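Two Arms, One Shelf
A university robotics club spends a semester on a task that takes a person ten seconds

The Voro club meets in a teaching lab on the second floor of the Gashaw building, from four in the afternoon until the night staff lock the corridor. Its project this year has one line in the course register: "bimanual tidying, small rigid objects." In practice this means putting pencil cases on a shelf.

The club chose pencil cases after a short trial with wooden blocks. Blocks proved too easy. A gripper that closes anywhere near the middle of a block will usually hold it, and the students learned little from the failures because there were few of them. A plastic pencil case is smooth, longer than it is wide, and heavier at one end if something has been left inside. When it slips, it slips by rotating, and the arm carries on to the shelf with the case hanging at an angle that will not clear the board.

The hardware is modest. Two arms are mounted on plates along a single aluminum rail, so that the spacing between the bases can be changed with a hex key. Each has a two-finger gripper. The students print their own wrist mounts, and the present version is the fourth. The first three cracked along the layer lines near the screw bosses. The fourth is printed on its side, takes longer, and has held since March.

Spacing the bases took most of the first month. With the plates close together, both arms could reach every case in the row, but the elbows met over the center of the table. With the plates far apart, the elbows cleared and neither arm could place a case squarely at the far end of the shelf. The club settled on a gap of 400 millimeters between the inner edges of the plates and wrote the figure on the wall in marker. Any change to it invalidates the recordings made before, so it has not been changed.

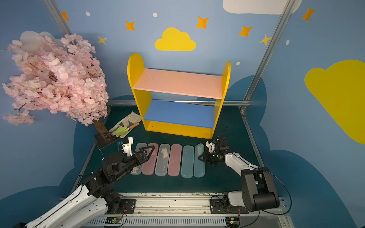

Recording is the bulk of the work. One student drives the arms through a pair of smaller leader arms while a second resets the table and keeps the log. A run starts with the cases on the tabletop and ends when the operator lets go of the last one and brings both arms back to rest. Runs with a dropped case are kept if the operator recovers it with the arms. Runs in which a hand enters the workspace are thrown out. By the end of the semester the log held 1364 runs, of which 172 were discarded.

The discards were not evenly spread. Most came from the first three weeks, when the operators had not agreed on which arm should take the cases in the middle of the row. Some used the left by habit, some used whichever arm was free. A policy trained on this mixture hesitated over the middle cases, moved both grippers toward the same one, then backed both away. The fix was a rule taped to the operator's desk: left arm takes the left half, right arm takes the right half, no exceptions. The hesitation shrank after the next training run and was gone two runs later.

Transparent plastic caused the second round of trouble. A clear case on a dark surface shows the camera little more than an outline and a few highlights, and the highlights move when the overhead lights do. The club's first detector found the pink cases reliably and the clear ones about half the time. The students tried matte spray on one case and rejected it, on the grounds that it changed the task. They then recorded a batch of 110 runs with the lights at varied levels and the blinds in different positions. Detection of the clear cases improved. It is still the weakest part of the system, particularly late in the day.

Software is split between two groups, which share a repository and not much else. The control group maintains Floroleck, a small library that handles timing between the arms and stops both if either draws too much current. The learning group maintains the training scripts, collected under the name Zoser. The boundary between them is a message format that fits on one page. Most of the arguments in the club's issue tracker concern that page. The longest thread, still open, is on whether gripper width should be sent in millimeters or as a fraction of full travel.

Grading is based on the log and a written report. A working demonstration carries no extra marks. The course staff introduced this rule after an earlier cohort hard-coded its final demonstration and had nothing to report. Under the present scheme, a group that can explain why a grasp fails scores higher than one whose grasps succeed for unknown reasons.

Next semester the plan is to add a second class of object, probably soft, and to rerun the spacing tests with a taller shelf. The marker on the wall stays for now. New members begin on resets and log entries, and move to the leader arms once they have sat through thirty runs.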